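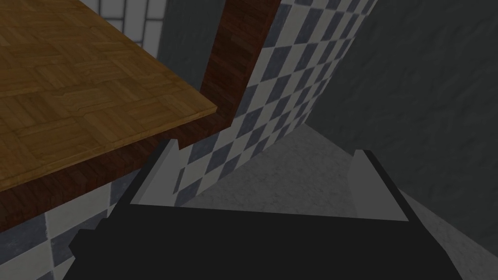
Grout is the part of a tiled wall that fails first, and in most houses it fails slowly enough that the owner stops seeing it. The tiles themselves can last the life of the building. The joints between them are a cement product with a different density, a different rate of water uptake and a much smaller cross-section, and they carry nearly all of the movement in the assembly.

By area, the joints are a small fraction of a wall. A bathroom wall laid in 100 mm square tiles with 3 mm joints is a little under 6 per cent grout. The same wall laid in 300 by 600 mm tiles with 2 mm joints is about 1 per cent. The move to larger formats has reduced the amount of grout in a typical house considerably, and it has also made each joint work harder. A large tile accumulates more thermal movement across its width, and all of that movement arrives at a narrower line.

What the joint is made of

Standard cement grout is portland cement, pigment and, for joints wider than 3 mm, a graded fine sand. Below that width the sand is left out, as the grains bridge across the gap and leave voids behind them. Most bagged products now include a polymer powder that improves adhesion to the tile edge and lowers absorption.

Epoxy grout is a two-part resin with a mineral filler. It absorbs almost no water, resists staining and costs several times as much. It has a short working time and leaves a haze that must be removed before it cures. Tilers tend to quote higher for it, and the labour accounts for most of the difference.

A third group, sold ready-mixed in tubs, uses a water-based resin. These cure by drying, and the drying time depends on the room. In an unheated laundry in a Canadian January the manufacturer's stated cure can be exceeded by a wide margin. Putting the shower into service early will soften the surface and the colour will go patchy.

Water ratio

The most common defect in cement grout is excess mixing water. It makes the material easier to spread, and the installer gets no immediate sign that anything is wrong. As the surplus water leaves, it opens up a network of fine pores. The cured joint is weaker, paler and prone to powdering when scrubbed.

A simple test is to draw a steel key along the joint with light pressure. Sound grout marks grey and stays put. Over-watered grout sheds dust. If it sheds dust over the whole wall, a sealer will not correct it, and the joints will need to be raked out and refilled.

The second source of excess water is the sponge. Washing down too early, or with a sponge that has not been wrung out, pulls cement and pigment from the top of the joint. The result is a low, concave profile with a light-coloured surface over a darker core. It is often mistaken for efflorescence, but efflorescence is a salt deposit that sits on top of the joint and can usually be brushed off dry.

Changes of plane

Internal corners, and the line where a wall meets a floor, should not be filled with cement grout at all. The two surfaces are fixed to different substrates and move independently. A rigid joint between them will crack, typically within the first heating season, as a hairline along one side.

The correct material is a neutral-cure silicone over a backing rod, or over bond-breaker tape where there is no depth for a rod. The sealant should adhere to the two tile edges and to nothing behind them. Sealant bonded on three sides cannot stretch, and it tears down the middle.

The same applies around a floor's perimeter. A gap of 6 mm at the wall, hidden by the skirting, is cheap to provide during construction and difficult to add later. Floors laid hard against the walls on all sides can lift in the middle, sometimes a whole row at once. In-floor heating makes this more likely.

Raking out

Manual grout saws are slow but give good control. They suit repairs of a few metres. Oscillating tools with a carbide or diamond blade will clear a wall in a day. The Hattori segment blades are thin enough for 2 mm joints, and the heavier Baten pattern wants at least 3 mm or it will chip the glaze. Angle grinders are fast and leave a visible record of every slip.

Remove the old material to two-thirds of the tile thickness. New grout laid as a skim over old has no depth to key into and will flake. Vacuum the joint, wipe it with a damp cloth and let the surface moisture go before filling.

Cutting cement grout releases respirable silica. A fitted half-mask with P100 filters is the minimum, together with a vacuum at the blade. Dust sheets alone do not control the fine fraction.

Colour

Pigmented grout dries lighter than it looks in the bucket, and batches vary. Buy the full quantity from one lot. Odel prints the lot number on the side gusset of the bag, and Watosell on the base, where it is easily scuffed off.

For a partial repair, an exact match is unlikely. The surrounding joints have taken up years of soap and minerals and no longer correspond to the sample card. Stopping the new work at a corner or at the edge of a fixture hides the change better than any tinting. Where there is no such line, a colour sealer applied over old and new joints together will even them out, and will need renewing on the wet walls well before the dry ones.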